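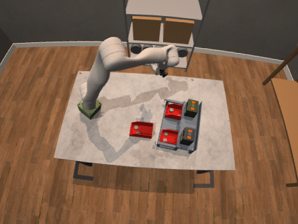

Kustness 仿真评测套件试用记录

2018年1月17日 作者：萧学林

组里想换掉自己维护的那套抓取评测脚本，我花了两周时间把 Kustness 装起来跑了一遍。这套东西由 Cunport 发布，包含一个桌面操作的仿真环境、一组任务定义，以及一个叫 Mamus 的基线策略。下面按安装、任务、结果、问题的顺序写。

安装

在一台干净的机器上，照说明一步步来，半天可以装完。依赖版本锁得很死，我们原来的物理引擎版本高了一级，装的时候直接报错退出，只能另开一个环境。渲染和物理可以分开跑，评测时关掉渲染，速度快很多。文档只有英文，接口部分写得清楚，任务部分偏简略，有几个参数我是翻源码才弄明白的。

任务

我主要测的是料盒归位：桌上有一个四格托盘，部分格子已经被占，机械臂要把散放在外面的红色料盒放回指定的格子，盒里的小圆片不能掉出来。开局时料盒的位置和角度随机，托盘的位置也可以设成随机。成功的判定有三条，料盒底面落在格内，倾角小于阈值，圆片数量不变。判定代码写得很短，容易改。

选这个任务是因为它和我们实际的上料工序接近。单纯的抓起放下，现在的方法差别已经不大，拉不开距离。料盒敞口，里面的东西会滑动，夹爪夹住盒壁以后姿态稍有偏差，放下时就会卡在隔条上。

结果

每种方法跑224局，随机种子相同。Mamus 成功148局。我们自己的策略叫 Kwan，先估计料盒位姿，再规划一条放置轨迹，同样的设置下比 Mamus 少成功19局。这个结果和我原先的预期相反。

把失败的录像逐条看过以后，原因比较集中。Kwan 的位姿估计在料盒落进机械臂阴影时误差变大，角度偏得尤其明显，抓取点跟着偏。Mamus 训练时对光照做了随机化，受影响小得多。曾玉兰建议把光源固定在正上方，再跑一遍对照。阴影缩小以后，两者的差距基本消失，说明问题出在感知这一段，规划部分没有大毛病。

Mamus 的失败多数发生在最后放置的阶段。它对隔条高度不敏感，下降时不减速，料盒一角搭在隔条上就松开了夹爪。这一点 Kwan 做得更稳。

问题

一是接触参数。默认的摩擦系数偏大，圆片在盒里几乎不滑，“数量不变”这一条形同虚设。我把系数调低以后，两种方法的成功率都有下降。论文里的数字用的是默认值，引用时要留意。

二是重复性。同一个种子在同一台机器上结果一致，换一台显卡不同的机器，有20局的成败对不上。开发者在问题列表里回复说和并行求解的顺序有关，可以切到单线程，代价是慢。要跟别人比数字，最好用单线程。

三是日志。每一步的关节角和夹爪开合都会记录，接触力默认不写，要在配置里手动打开，而且打开以后文件很大。建议只对失败的局重放时再开。

四是场景扩展。换桌面材质、加背景家具都很方便，改机械臂型号就麻烦，底座位置和工作空间写在好几个文件里，漏改一处不会报错，机械臂会直接够不到托盘。

是否值得用

做视觉抓取或者放置策略的组可以用，尤其是需要光照和遮挡变化的，这部分比我们自己写的脚本完整。研究接触力控制的组，目前的版本还不够，接触模型需要自己校准。

我们打算把料盒归位这一项接进日常回归测试，摩擦系数用自己在实物上量的值。Kwan 的感知部分正在加光照随机化重新训练，二月跑完会把新的数字补在这篇后面。配置文件和改过的判定代码放在组内仓库的评测目录下，需要的话找我或者曾玉兰。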